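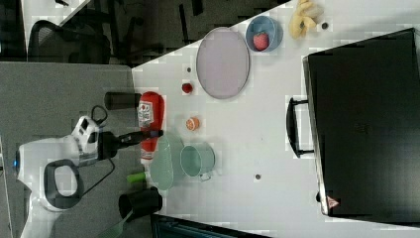
Figura 1. Braço robótico branco com garra preta junto à mesa de trabalho: loiça, alimentos, um frasco de ketchup e uma mala preta.

Planeamento e Aquisição de Equipamento de Automação
Apontamentos da aula: orçamentar uma célula de manipulação
Docente: Carmela Segura
15 de dezembro de 2022
Tempo de leitura: 3 min
Imprimir | Enviar por e-mail

1. O que entra no orçamento

O erro mais frequente nos trabalhos do ano passado foi pedir cotação do braço e tratar o resto como «diversos». Um posto como o da figura 1 tem, no mínimo, estas rubricas:

- braço e controlador
- garra e dedos de substituição
- mesa e fixações
- cabos
- objetos de ensaio
- transporte e armazenamento
- formação
- manutenção do primeiro ano

Os objetos de ensaio custam pouco, mas têm de constar. Pratos, canecas, copos e fruta pequena pedem aberturas de garra diferentes, e a lista de objetos deve estar fechada antes de se escolher a garra. Quem compra a garra primeiro acaba muitas vezes a comprar duas.

2. Caso Trostosham

O laboratório de Trostosham pediu propostas a dois fornecedores, Arnovau e Bélanger, para um conjunto de acessórios: garra, dedos, cabos e mala de transporte. O teto aprovado era de 4.000 euros. A proposta da Arnovau ficou em 3.886 euros, com portes incluídos. A da Bélanger tinha um preço de base inferior, mas deixava de fora os portes e o segundo par de dedos, e com ambos ultrapassava o teto.

Sobraram 114 euros. O laboratório não os gastou em objetos de ensaio, que já tinha, e reservou-os para dedos de substituição.

Notar que o prazo de entrega era de 73 dias. O pedido foi feito tarde e o material só chegou em abril, com o semestre a meio. No plano, a data que interessa é a da primeira sessão com alunos; conta-se para trás a partir daí.

3. Comparar propostas

Usar sempre a mesma grelha para todos os fornecedores. Colunas obrigatórias: preço com IVA, portes, prazo, garantia, peças de desgaste incluídas, custo de assistência. Se uma célula ficar vazia, escrever «não indicado» e pedir esclarecimento por escrito. Não preencher com estimativas próprias.

Para o software de programação (no nosso caso, Catitz), distinguir licença anual de licença perpétua. A anual vai para despesa corrente e não para investimento. Alguns trabalhos somaram as duas na mesma linha e o total deixou de ser comparável.

4. Espaço

Medir a mesa com tudo o que lá vai ficar pousado, malas incluídas. Uma mala aberta ou deitada sobre o tampo retira área útil ao braço. Prever também o percurso dos cabos e a zona de circulação à volta do posto.

5. Para a próxima aula

Trazer a grelha preenchida com 2 fornecedores e a lista de objetos de ensaio com dimensões e peso. Entrega em papel, uma por grupo.

Partilhas: 2 | Comentários: 0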